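How do I style a plain white table without it looking like a jumble sale?

Posted by Pravton in Home and Decorating

Hi all, hoping someone with a better eye than me can help. We moved into a 1937 semi in May and I've got a plain white rectangular table against a plain white wall. I've been shuffling the same few bits about on it all Sunday and it still looks like I've emptied a carrier bag out. I own: a small black picture frame with a stag print, a wicker tissue box, a little silver cup and one stem of fake pink blossom. I don't want to buy much more (the table was £108 and I'm still sulking). Where would you put everything? And does the flower need a proper vase?

2 replies

Grider

Get rid of the fake flower, they only collect dust. Otherwise just put the frame in the middle and leave it alone. My sister has hers like that and it looks fine.

Fondalon

Ooh, I love this sort of thing! Don't bin the flower, the pink is the only soft colour you've got. I have almost exactly the same bits (stag included, they must have sold thousands) and I spent far too long on mine, so this is the order I'd go in:

1. Clear the lot off and give the table a wipe. You'll see the space much better with nothing on it.

2. Put the frame down first, near the front and close to the middle. All that black against the white is what your eye goes to, so everything else can fit round it.

3. Tuck the silver cup in just to the right of the frame, quite close so they look like a pair. Leave the tissue box over in the far left corner and lay the blossom on the left, with its stem pointing down towards the front edge. I wouldn't bother with a vase until you've tried it flat.

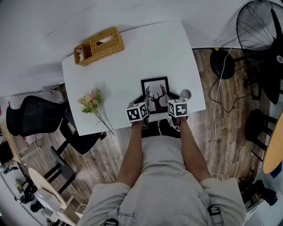
4. Go and stand in the doorway and have a look. If the left side feels heavy, bring the tissue box in by about a hand's width and leave the rest be (I always want to move everything at once and then can't remember what I liked).

5. Still too bare? Try a small lamp at the back before you buy any more ornaments. A warm bulb does wonders for wicker.

As for dust, a hairdryer on the cool setting sorts out fake petals in 2 minutes. Do it outside though!

Pravton

Thank you both! Going to try it with the stem lying flat tonight, and I've got an old lamp in the loft that might do for the back.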